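Pre-run inspection, simulated kitchen, toaster oven task
Batch Rolten-7, target 20 accepted demonstrations

1. Door fully open before the arm moves. OK in both side views.

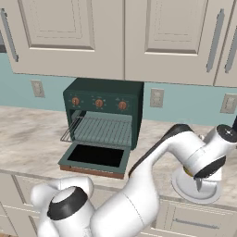
2. Rack seated. Comment: front left corner stands out past the oven side. Log the rack pose at reset.

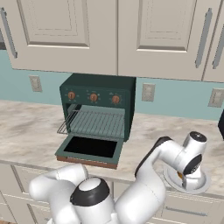
Régis Millet

3. Finger clearance at the cavity mouth. Reject any episode with contact on the right side of the opening - the learner copies it. Bagel must stay on the rack until grasped.

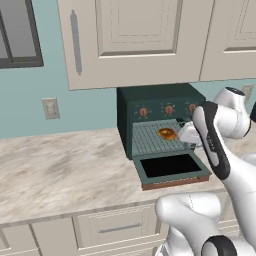

Contact flags go in the episode log, one line each. Leave failed grasps in, tagged.

4. Wrist view. Both fingertips visible, no clipping.
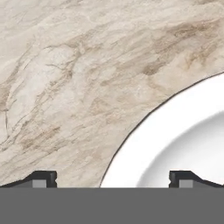
Wrist view, fingers apart, part of the white dish at right.

Comments (2)

Baudry: Is the rack pose in the May export?

Kuter: Yes, from episode 27 on. Earlier ones need a replay.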